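Powering a Skin-Worn Temperature Patch from Body Heat: Project Report
Hwa-young Tak, supervised by Johanna Ortner

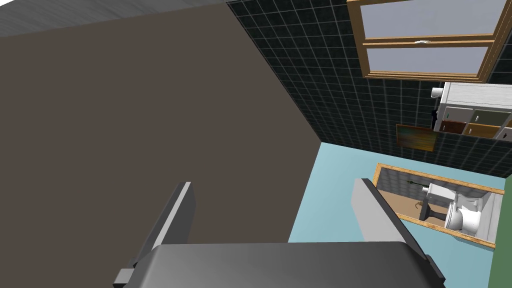 Figure 1. Rendered view of a gripper with its two fingers apart.

1. Aim
The Hotitz patch reports skin temperature by radio and runs on a coin cell. We tested whether a thermoelectric module worn on the forearm could replace the cell.

2. Method
A Lehner module was bonded to a finned aluminum heat sink and held against the skin with an elastic strap. Its output fed a Hetance boost converter and a storage capacitor. The patch sent one packet every 30 seconds. Voltage was logged at the capacitor while the wearer sat at a desk, then while walking indoors. Each session was planned for 1,000 packets.

3. Results
Over all sessions the receiver logged 2,115 packets. Walking kept the capacitor above the cutoff voltage throughout. Sitting did not: output fell as the heat sink warmed, and the radio shut down in two sessions. Longer fins helped, but they caught on sleeves. The converter failed to cold-start below 8 degrees of difference between skin and air.

4. Remaining work
The strap pressure was not controlled and should be measured. The next version will use a lower send rate when the wearer is at rest.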